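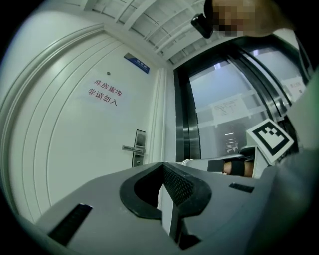 Storeroom door with electronic lock, next to the lift entrance, seen from the hand-held gripper.

Equipment purchasing FAQ: hand-held grippers
Zurnunura project, updated 13 January 2025

How many grippers should a new site order?
Ten for a site with six operators. The other four cover repairs and charging.

What does one unit cost?
The budget figure is 755 per unit, before tax and delivery. Printed marker cards are included. Spare finger straps are ordered separately.

How long is delivery?
21 working days from Trultilgate once the order is signed. Orders placed in August take longer.

Can we share units between floors?
Yes, if the floors are joined by a lift. Enter each move in the equipment log.

Do we need permission for doors and storerooms?
Yes. Get written consent from the building manager before recording at any door marked as restricted. A door with an electronic lock may need a code or card, so allow time for this in the site plan.

Which budget line do straps and rubber parts go on?
Consumables. The gripper body goes on capital equipment.

Who approves the order?
Nga Khương for up to ten units. Larger orders go to Vitalii Kushnir with a site plan attached.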